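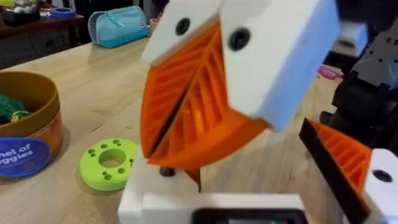
Do friendship agreements between cities change anything for the people who live in them? Rarely, and mostly when somebody has put money behind a named task before the signing.

I have read the new cooperation agreement between Brultlow and Sayce twice now. It runs to 16 pages. The words "exchange," "dialogue" and "partnership" turn up on nearly all of them, and a budget turns up on none. The mayors shook hands in April, the flags went up outside the town hall, and the press office told us that relations between the two cities had entered a new phase. I would like to know what the old phase was.

Brultlow already has 3 of these agreements. The oldest, with Ballon, promised student visits, a trade office and joint training for firefighters. The student visits did take place for a while, paid for largely by parents. The trade office was a desk in the economic development department, and the desk is now used by parking permits. As for the firefighters, I asked the city for any record of joint training and got back a polite letter saying the matter was under review. That was the full text, apart from the letterhead.

Supporters say I am missing the point. Foreign ties take time, they argue, and a signed paper gives officials on both sides a reason to pick up the phone. I can accept some of that. Small cities get ignored by their national governments, and a direct line to a port city like Sayce could be useful to our exporters, who have complained for years about paperwork at the border. But the agreement doesn't mention border paperwork. It couldn't do much if it did, as customs rules are made in the two capitals and neither mayor has any say over them.

What it does mention is culture. There will be a festival. There will be a joint working group, which will meet alternately in each city and report "as appropriate." Anyone who has followed local government knows how often it is appropriate.

The case people bring up against me is the Sasow arrangement, and it deserves a fair hearing. Our water utility and theirs agreed to share spare pumps and lend each other repair crews during floods. It was written by engineers, it fit on 4 pages, and each side set aside money for fuel and overtime. No flags were involved. When our lower district flooded, a crew from Sasow was working there before dark. Most residents have never heard of this deal, and I doubt the people who wrote it mind.

So my objection isn't to foreign cooperation. I'd sign up for more of the Sasow kind tomorrow. I object to being told that a ceremony is a policy, and to paying for the travel that goes with it. The delegation to Sayce was larger than the list of things it agreed to do.

The city council still has to ratify the text. Before it votes, members should ask for a cost, a named official for each promise and a date when the whole thing lapses unless it is renewed in public. If the mayor's office can't supply those, the council should send it back.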